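**Thread: Does anyone follow a written rule for people standing near a teaching arm?**

**tidewrack** wrote:

We've been handed a draft called the Rarkgate sheet. It's two pages of good practice for small arms used on household jobs: cloth, paper, desk bits, that sort of thing. Our site at Brumdale is meant to adopt it by 28th February and I'm the one who has to say yes or no.

I've read it four times and I still can't tell which lines are rules and which are hopes. Line 2 says "persons should remain at a suitable distance". Suitable for what? The person with the task sheet has to be able to see what the hand is doing or there's no point in them being there. Line 11 says "the work area should be free of unrelated objects". Our work is objects. If I clear everything that isn't being picked up, I've trained a hand to work in a room that doesn't exist.

From the wrist camera, during an ordinary run:
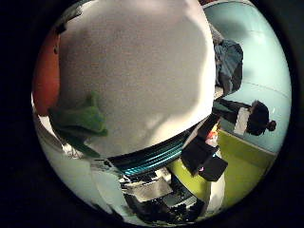
### Reply from **ploverfoot**

You're reading it like a lawyer. "Suitable" means out of reach of the arm at full stretch, plus a bit. Everyone I've worked with takes it that way.

Your person against the wall with the paper looks fine to me, for what it's worth.

### Reply from **tidewrack**

How can you tell? That lens is so wide I wouldn't swear to any distance in it, and the wall's on its side. That's half my complaint. The sheet says wrist footage "may be used as evidence of safe spacing". I don't believe it can. If you want to know where somebody stood, put tape on the floor and a second camera in the corner.

### Reply from **hobnail_26**

Agree with tidewrack on the footage, disagree on the rest.

We ran the Rarkgate draft for all of January on two arms, one of them a Vasten. Three things changed:

- The stop button moved from the bench to the person holding the sheet. They used to have to walk towards the arm to stop it. Daft, and we'd done it that way for ages.
- Soft stuff gets its own line on the start-up check. Cloth goes where it likes. We'd been checking for cups and scissors and ignoring anything floppy.
- Somebody has to say "moving" out loud. I hated this. I still do.

Did it make us safer? I don't know. We had no injuries before and none after, so anyone who shows you a chart is selling something.

### Reply from **ploverfoot**

The stop button alone is worth the two pages, surely.

### Reply from **hobnail_26**

It would be if the sheet said it. It says "a means of stopping should be available". We worked out the rest ourselves by arguing in the corridor.

### Reply from **saltmarsh_kit**

Can I bring up the part of the draft that bothers me more? Section on fingers.

It treats the gripper as one thing with one force limit, set at the start and signed for. But what you'd let it do to a towel and what you'd let it do to a sheet of paper aren't the same, and neither is what you'd let it do near someone's hand. We use a Gündoğdu hand with swappable pads. Change the pads and the number on the form means nothing. The draft doesn't ask you to test again after a swap. It doesn't mention pads at all.

And paper is the one people wave through, because what harm can paper do. Then you look at where the fingertip goes, which is straight at the table with a very thin thing in between. If the height is out by a little, you're pushing on the table and the whole wrist takes it.

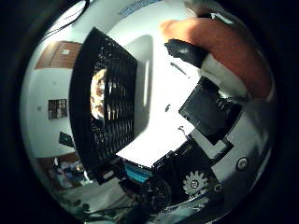 So what I'd want is a press test on the bare table before any flat item, written down, with the pads named. Takes a few minutes. The reply I got when I sent that in was that it would be "burdensome for smaller sites". We are a smaller site. There are 11 of us and I didn't feel burdened.

The other thing is open moving parts. On plenty of these hands you can see the gears and the plugs. I'm not saying box everything in, you'd never get at it to fix it. I'm saying a sheet about good practice ought to have one sentence on sleeves, lanyards and hair. It has a whole paragraph on keeping the logo visible.

### Reply from **ploverfoot**

The logo paragraph is embarrassing, I'll give you that.

On pads, though, where do you stop? Test after a swap, fine. Test after a clean? After the room warms up? I've seen a checklist grow to 130 lines and what happened was people ticked down the side without reading. A short vague sheet that gets read beats that.

### Reply from **saltmarsh_kit**

I asked for one line.

### Reply from **tidewrack**

A short sheet can be exact. "Nobody crosses the tape while the arm has power" is shorter than line 2 and I could check it.

Same with clutter. I'd drop "unrelated objects" and put: *list what's on the table before you start, and stop if something turns up that isn't on the list.* You keep your messy table and you still notice a stray screwdriver.

### Reply from **gannet_low**

Long-time reader, I do inspections for a living (not robots, mostly presses and saws).

"Should" in a document like this usually means the people writing it couldn't agree. If you adopt it as it stands, then the day something goes wrong you'll be asked what you took "suitable distance" to mean, and "everyone takes it that way" is not an answer I'd enjoy giving. Write your own meaning next to each line, date it, keep it with the sheet. You can adopt the thing and still protect yourselves.

I'd also be wary of the word "small". Small arms get treated as toys. A light arm can still poke an eye.

### Reply from **ploverfoot**

Writing your own meaning next to each line is writing your own standard. In which case why bother with theirs?

### Reply from **gannet_low**

Because your customers will ask whether you follow it. Half of what I see gets adopted for that reason and no other. I'm not proud of it.

### Reply from **hobnail_26**

Our annotated copy came to 26 notes. Happy to post it with the site details taken out. Some of them are only "what does this mean" with a question mark, fair warning.

### Reply from **tidewrack**

Yes please, question marks included.

For now my answer is going to be: adopted with notes, except the line on wrist footage, which I'm striking out. If Rarkgate want to argue that a fisheye view on a moving wrist proves how far off somebody was standing, they can come and measure it with me. Kit, I'm stealing your press test. I'll put the pad type in a box at the top of the form, next to the name of whoever has the stop button.

### Reply from **saltmarsh_kit**

Steal away. Add a box for who swapped the pads last, because on our form that's the bit that's always blank.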